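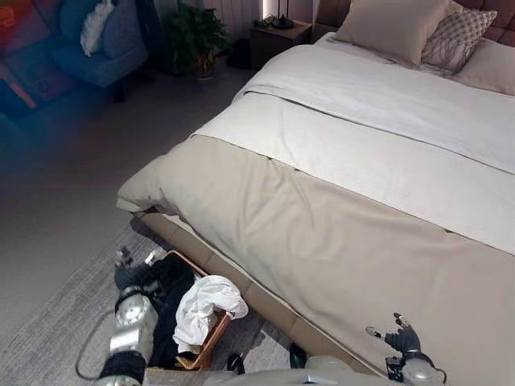
Page last changed: August, 9:15 am

Review: Flatgate Home Robot Practice Pack (the printed one, 48 pages)

3.5 out of 5

Share 6 | Comments 15

Quick one, typing between jobs. Bought the pack for our household robot work because our own rules were a mess of sticky notes. Paid $115. Printed binder, wipe-clean cards, a login for the updates. Laltia does a similar pack but theirs is all warehouse stuff, no use in a bedroom.

What it covers: people in the room, pets, cables, reach limits, stopping, laundry, beds, bathrooms, and a very long bit on record keeping. Plain English. Good.

Best part by far is the laundry section. Sounds dull, isn't. It makes you write down where the basket goes before the arms get anywhere near it. Ours goes on the rug by the foot of the bed, and the card asks straight away – is the rug edge in the path? Does anything hang off the bed that a hand could snag? We have a runner draped over the front corner, so yes. Wouldn't have put that on a form by myself.

Then the hands. Rule is one hand works, the other stays in clear space where you can see it. Fingers open. Approach from above the rim, never push through the wicker side. Stop over the rim, check, then go in. Slow but I like it. Dark clothes get their own line too – hard to see folds in a navy or black pile, so more light or a slower pass. Fair.

Cable card is short and could be better. Says "secure all loose cabling" and leaves you to it. Secure it how? A loop lying on a rug is a trip risk for a person and a snag risk for the arm, and those need different fixes. Also lamp cords, only mentioned in the kitchen part for some reason. We added nightstand lamps to ours in pen.

Stopping distance. The pack wants a person within reach of the stop button for every new task for the first 6 runs, then a review. Fine by me. But the review form is two sides and asks for the same room sketch twice. Twice! Nuva's free checklist does it in half a page. If you only have one robot and one room, start with that one and see if you need more.

Soft furnishings page is a nice surprise. Pillows, curtains, throws, low bed frames. It says treat an upholstered frame like a wall and leave clearance for the wrist joint as well as the fingers. Wrist is the bit people forget, it's bigger. There is also a note on glare off white bedding next to a bright wall light, turn the light off or log it as a known issue. We log it.

Bad stuff:

Binder rings are junk, mine already gap.
Index has wrong page numbers for beds and for batteries.
No card for houseplants. Leaves move, leaves get knocked. Come on.
Updates login took 15 minutes and a support email. They were polite atleast.

One warning – this is good practice, it's not a standard, and the cover kind of blurs that. You still need your actual safety standards and your maker's manual and whatever your insurer wants. Flatgate do say so inside, small type, page 3. Should be on the front.

Also tried the Fuentealba wall poster as a cheaper option. Pretty, too vague. Went back to the binder the same day.

Would I buy again, yes, if they fix the index. Laundry cards and the soft furnishings page get used every session here, the rest sits on the shelf. Get the printed version, the PDF is locked and you can't wirte on it.

Was this review helpful? 48 found this helpful
Share 6 | Comments 15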